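Canned food

Canned food is food that has been sealed in an airtight container and heated long enough to keep it from spoiling. It covers nearly everything people like to eat, from peaches and green beans to sardines, soup, sweetened milk and whole meals, and for a great many households it is the quiet backbone of the pantry, there on the shelf when the fresh things have run out and the store is closed.

How it is made

The food is washed, trimmed and often partly cooked, then packed into cans along with water, brine, oil, syrup or sauce. A little room is usually left at the top, which canners call the headspace. The lid is then folded onto the body of the can in what is known as a double seam, and the sealed cans go into a large pressure cooker called a retort. Low-acid foods such as meat, fish, corn and beans need temperatures well above boiling, while fruits, pickles and most tomato products, being more sour, can be treated more gently. Afterward the cans are cooled, dried, labeled and boxed.

Local traditions

Canning took root wherever there was more of a good thing than people could eat in season. In the river town of Bania the first cannery opened to deal with a yearly glut of plums, and at its height it kept 500 people busy every August, many of them whole families who came down from the hill farms and stayed until the fruit was in. The Jandeck works, a little farther along the coast, packed mostly herring and mackerel, and closed in 2000. Its brick smokehouse is still standing and now holds a small museum of labels, seaming machines and lunch pails. Carré, a maker of fish soups and stews, still uses the squat can it started with, and Mekico is known in the same region for its sweet corn.

Opening the can

Early cans were heavy, stubborn things that were opened with whatever tool was handy, and the household can opener came along a good many years after the can itself. Today a large share of cans have a scored lid with a ring attached by a rivet. The ring is lifted to break the score, then pulled back to peel the lid away, and the cut edge deserves some care.
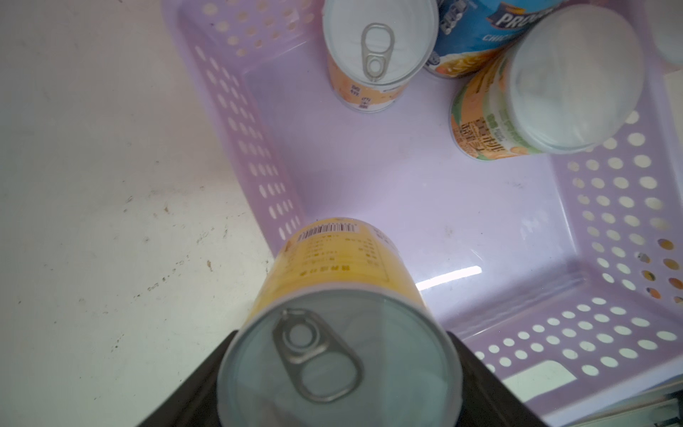 Pull-tab lid on a can with a yellow label printed partly in Chinese.

Storage

Cans keep best in a cool, dry cupboard. Any that are bulging, leaking or badly dented along the seam should be thrown out untasted. Leftovers are best moved to a covered glass or plastic dish and kept in the refrigerator.

See also: Home canning, Pickling, Tinplate, Can opener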